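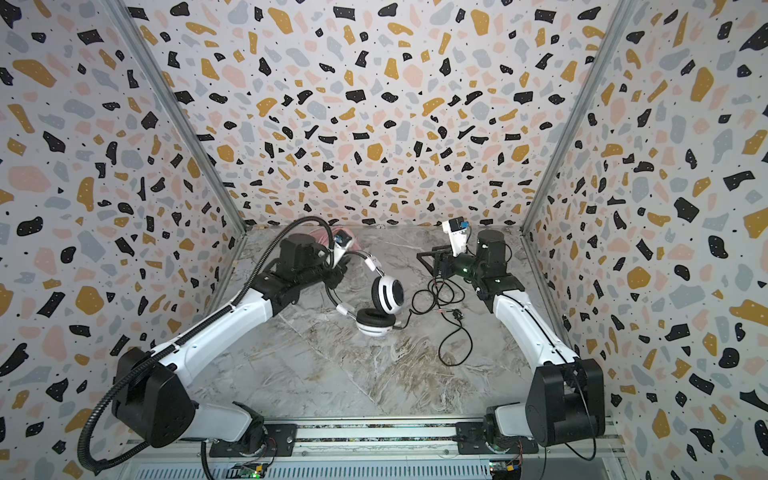
Minutes of the chores working group
Thursday, September 18, 2025, small meeting room, Zutis
Chair and minutes: Adoración Montes
Present: the Havberg store team, the Murín workshop, Zometti (by phone)

1. Minutes of the last meeting
Approved with one correction. The number of logged attempts in April was 413, not 377.

2. Can the machines put away items with cables?
The chair reminded the group of the question from the stores: can two arms tidy a returns table without a person beside them? Murín answered that for boxes and folded towels they would say yes. For items with a cable they would say not yet. The headphones can be held by the headband, but the cable stays on the table in loops and it must also be collected.
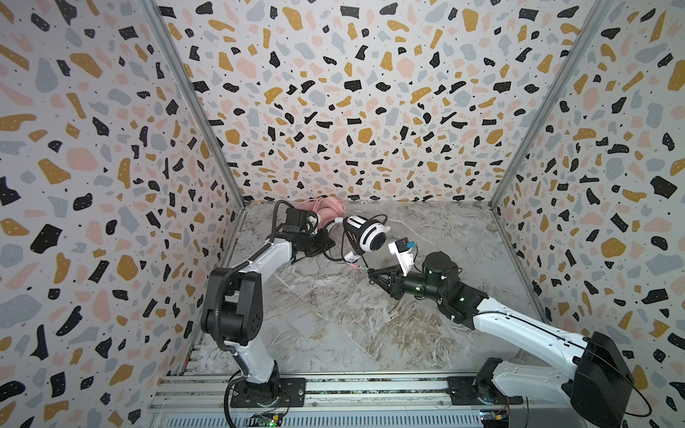 Item 2: both arms at the table, corded appliance between them.

Havberg remarked that a shop worker wraps a cord without thinking of it, and asked how long the arms need. Murín did not want to give a time before the attempts are compared in the same way. Zometti asked if a cable tie could be allowed. There were different opinions. It was agreed to test first without the tie.

3. Log of attempts
The log has now 1,011 entries. Havberg finds the word "done" not clear, as some people write it when the item is in the box and the plug is still outside. From now on "done" means item, cord and plug are inside.

4. Actions
Murín: write the new rule on the first page of the log.
Havberg: send a list of the corded items which are returned most often.
Montes: ask the stores if they accept a person for the cords only.

5. Other matters
The key of the meeting room must go back to the front desk.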